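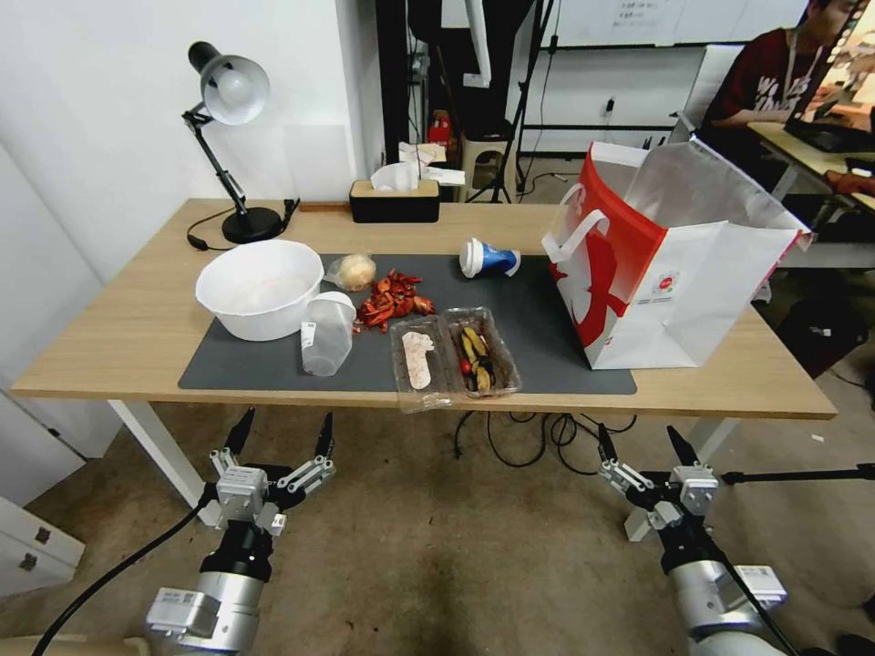 **Astthorpe, 24/12/2024**

The old seed warehouse on the quay at Astthorpe has been a photography gallery for six winters, and this year's show is its largest. "What Was Left" brings together 437 prints by members of the Horov Workshop, a group of photographers who have spent the past three years recording the ends of things: closing-down sales, the last day of a ferry route, tables after a meal.

The prints are small. Most are no bigger than a paperback, pinned straight to the wall without glass, and hung in the order they were taken. There are no titles. A visitor who wants to know where a picture was made has to look up its number in a stapled booklet by the door, and on the afternoon I went most people had given up on the booklet by the second room.

That is a pity, as the booklet is good. Each entry gives a place and one sentence, usually written by somebody who lived or worked there. The sentence for the ferry series reads, "We sold the tickets from a biscuit tin." The one for a shuttered shoe shop lists the sizes that never sold.

Horov began as an evening class. The college dropped the course after its second year, and the students went on meeting in a room above a tile showroom, sharing one scanner and a rented darkroom. They now have 39 members. Few of them earn a living from photography, and the pictures are better for the amount of time they have been able to spend in one spot. One member went back to the same bus station café every month until it shut.

The strongest room is the third, given over to a single street. Benavides Street runs uphill from the harbour and was due to be cleared for a car park that has still not been built. The group photographed every doorway twice, a year apart. The pairs are hung one above the other, and the changes are slight: a bell push painted over, a different cat. I spent longer here than anywhere else in the building.

The top floor works less well. It holds the colour work, printed larger and lit too brightly, and several of the market pictures could have been left out. A slide projection at the far end was out of focus when I saw it. The staff said it had been like that since the opening.

A book of the show has been printed by Itovard, a small press better known for poetry. The run is 2,000 copies, on uncoated paper that makes the blacks a little soft but suits the subject. It leaves out the top floor almost entirely and puts the captions beside the pictures, so anyone who missed the booklet can catch up.

After Astthorpe the prints will be packed into boxes and returned to the people who took them. There are no plans for a tour. The gallery is closed over the holiday and reopens in the new year, when the show has another three weeks to run. Entry is free, and the top floor is reached by stairs only.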